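Inville Community Help – Home and Workshop
Protecting a wooden table top during shared use

Posted by Talum, 10th October

Our association maintains a meeting room in Inville which is made available to residents for craft sessions, repairs and children's activities. The room contains one large table with a light wooden top. It was sanded and oiled in January, and the finish has already become dull in several places. We would be grateful for advice on a covering that can be replaced at low cost between bookings. Fabric cloths have been tried and were found unsuitable, as they move during use and must be laundered. Plastic sheeting was rejected by the members. The available budget is 200 dollars for the year.

Posted by Eamon Egan

I would recommend plain white paper from a wide roll. Our center adopted this method for its own tables and has continued with it. The following points may be of assistance.

Select a heavy paper. Thin newsprint tears at the first movement of an elbow and allows ink to pass through to the wood. Cut the sheet slightly smaller than the table top, so that a margin of wood remains visible. Paper that hangs over the side is caught by sleeves and chair arms and will pull loose within the hour.
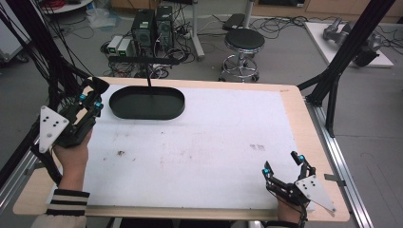 White paper on a light wooden table top, with the border left uncovered.

Secure the corners with low-tack painter's tape and remove it at the end of the day. Tape left in place for a week may lift an oiled finish. Where wet materials are to be used, a second sheet should be placed beneath the first – this does not make the surface waterproof, but it allows time to clear a spill.

Our last roll was purchased from Jellach and lasted for 12 bookings. Please confirm the width before ordering, as the narrower rolls require a seam down the middle of the table.

Posted by Baláž

Paper is fine. We used it for a while and then went back to nothing.

Posted by Inville 505

I agree with the recommendation above, with one reservation. Paper will not protect the table against heat or pressure. Glue guns and soldering irons require a proper mat, and a ballpoint pen will leave an impression in soft wood through a single sheet. It would also be advisable to wipe the table before each new sheet is laid, as grit trapped underneath will scratch the finish.

With regard to the present dull areas, a light rub with fine paper and a thin coat of the same oil should be sufficient. Test a small area on the underside first.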